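Wadmont, Cell 2 notebook
May 29, 2026

Subject: working rules for the two-arm cell, review against the November text

The November rules were written when the cell ran one arm at a time. They are still sound on guarding, stop buttons and who may hold the enable switch, but they say very little about two arms sharing the middle of the table. The following points were agreed at the bench today and apply until the revised sheet is issued.

Rule 1. Handover zone. Both grippers may enter the zone together only at reduced speed. The limit stays at 5 per cent of rated speed for the last part of the approach. The operator states the limit aloud before the run begins and writes it in the log.

Rule 2. Small parts. Any item that both grippers may touch is to be listed by colour and type on the run sheet. A small yellow object held between two fingers is easily lost from view once the fingers close, and the entry "small part" will no longer be accepted.
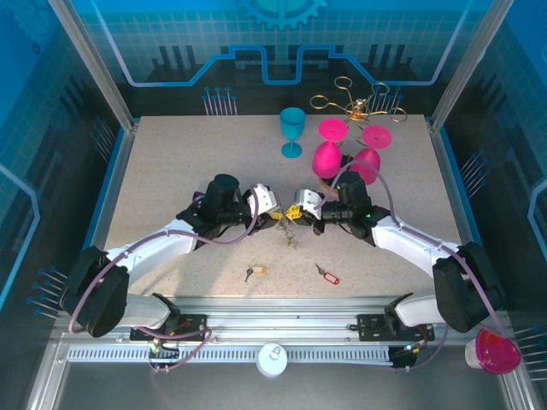

Rule 3. Cables. The cable loops on each arm are to be checked by eye at the start of every shift and again after any change to the wrist. A loop that touches the other arm at any point in the slow test path is a stop condition. It is not to be taped back and left for the next shift.

Rule 4. Loose items. Glasses, keys, brushes and packets are counted on to the table and counted off again. The count is signed by the person who resets the cell. Items found on the floor of the cell are entered as found, with the run number, and are not put back on the table during that run.

The Ruteck checklist was considered as a model for the reset form. It has 88 lines, and most concern welding cells. Two pages have been kept and the rest set aside. The wording on shared zones follows the Lallasard guidance note, with "should" changed to "shall" in both places.

Open point: how often the stop test is to be repeated. The present text says every 1000 cycles. On a slow week that could leave the test undone for many days. 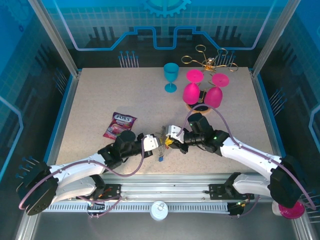 Hrytsenko replied in writing that a cycle count alone was not acceptable and asked for the stop test at the start of each working day, whatever the counter showed. The same reply asked that the result be kept with the run sheet and not in a separate file.

Both requests are accepted. Rule 5 will read: stop test daily before first motion, and again at 1000 cycles if that falls within the day. Old copies of the sheet to be removed from the cell door when the new one goes up.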